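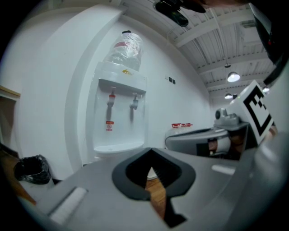 Questions I get about teaching by hand

Do I need to know how to code?
Nope! I can't code either. You pick up the hand-held gripper, do the job the way you'd like the robot to do it, and press stop. Keegan Katene handles the software side and he's very patient with people like me.

What's a good first task?
Something you do half asleep. Mine was getting a cup of water from the dispenser, and I still think it's a great starter (go easy on the red tap, that's the hot one).

How many demos does it take?
More than you'd hope. My cup task took 452 before Keegan was happy with it, and the whole Hitico set is at 3358 now. I can do 39 in a morning if the coffee's good.

Do I have to do it the same way every time?
Please don't! Come in from the left, come in from the right, stand a bit farther back. Just keep your speed steady. I used to rush the last few before lunch and Raelene Whitcombe could spot every one of them.

I dropped the cup. Delete it?
Mark it as a miss and go again. We keep misses in their own folder.

Is this better than driving the arm by remote?
I like it more, and it's a lot faster for me. Shayne Kingi swears by the remote for slow, fiddly stuff like plugs, so we keep 2 remote stations set up and you can try both.

My wrist hurts!
Take a break, and swap hands if you can. The gripper gets heavy after a while.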